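Filed under: Kitchen Stuff, Reviews

Okay, so I've had the Kneath mug tree since January and I'm finally ready to talk about it! It's light natural wood, it has a round base, and it doesn't tip when I grab my coffee half asleep (my old one from Pendside did, constantly).
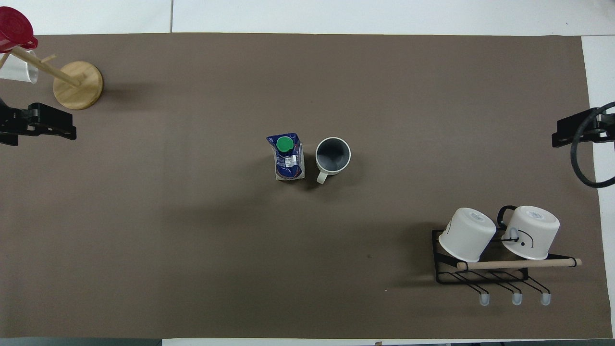
What bugs me

The pegs sit a bit close together, so fat mugs bump. I also wish it came in a taller size, but for the price I'm happy, and my sister already wants one. 3 stars for looks, plus one for staying upright.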